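Imprimir
Enviar por e-mail

COMUNICADO DE IMPRENSA
31 de maio de 2024

Skillari abre inscrições para as oficinas de leitura em família de Broltedberg

É com muita alegria que a Skillari anuncia a abertura das inscrições para as suas oficinas de leitura em família, que este ano regressam a Broltedberg com mais lugares, mais livros e, como sempre, com a porta aberta aos avós, que tantas vezes são quem melhor conta uma história ao fim da tarde.

O programa inclui 11 oficinas gratuitas, para crianças dos três aos oito anos e para os adultos que as acompanham. Há sessões de rimas e lengalengas, jogos com as letras do alfabeto, leitura em voz alta e uma oficina de escrita de bilhetes e postais - um pedido que as famílias nos fizeram na edição passada e que tivemos muito gosto em atender. Cada sessão recebe até 40 participantes.

A editora Dreremness associa-se à iniciativa com a oferta de 1.000 livros ilustrados, que as crianças poderão escolher e levar para casa.

"Lembro-me bem da minha mãe a soletrar comigo os nomes das lojas, rua abaixo, e é um pouco dessa paciência que gostávamos de levar às famílias", conta Slavica Krasniqi, coordenadora das oficinas. "Quem vier sem saber ler é tão bem-vindo como quem já devora livros - e os irmãos mais pequenos também podem vir, claro!"

As sessões realizam-se na Sala Delić, com acesso para carrinhos de bebé e cadeiras de rodas. As inscrições fazem-se na receção da sala ou por telefone, e o calendário completo está afixado à entrada.

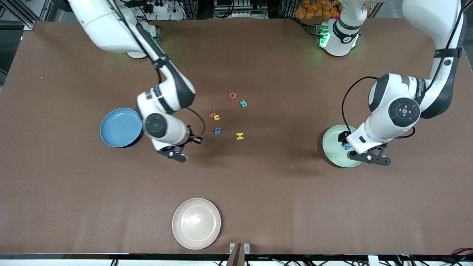 Fotis Alexiou

Gabinete de comunicação da Skillari, Broltedberg. Os pedidos de entrevista podem ser dirigidos a este gabinete.

Imprimir
Enviar por e-mail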